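Home Program Speakers Venue Contact

NOTES — moving the records system off our own servers. Stenside talk, 20 min, keep it moving

Open with the outage. December, lab results down 4 hours, wards back on paper. Pause. Ask who's had one of those.

Where we were: two server rooms, one with a leaky ceiling. 620 virtual machines. Backup tapes driven to Dronddale by van. Contract up for renewal — so the timing picked itself.

Options slide, go fast. Stay put, rent space, full cloud. Serpil did the costing, credit her by name!! Don't read out the table. 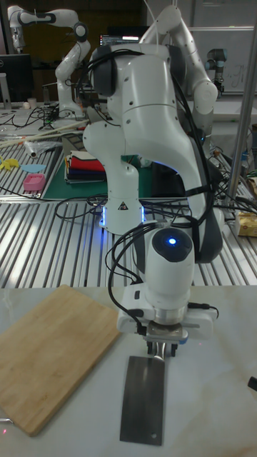

Why cloud won: disaster recovery. Cost was close to even, say so plainly, someone will ask. Finance wanted a savings story and we didnt have one.

Migration — 36 waves. Pharmacy last. Wave two went badly, wrong firewall rules, rolled back overnight. Ferhat Keskin can take questions on this (NOT Ferhat Yüksel, he's the network one).

Training: 3760 staff needed new logins. Badge readers on the older carts wouldn't talk to the new sign-on. Skip if past 12 min. 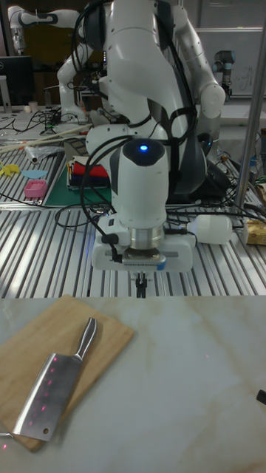

Robot arm with a two-finger gripper, blue light on the wrist.

What I'd change: test printers earlier. Label printers expecially. Get the interface list signed off before wave one. More people on nights.

Thank Nurkham team, Saadet for the runbooks. Then questions — repeat them into the mic.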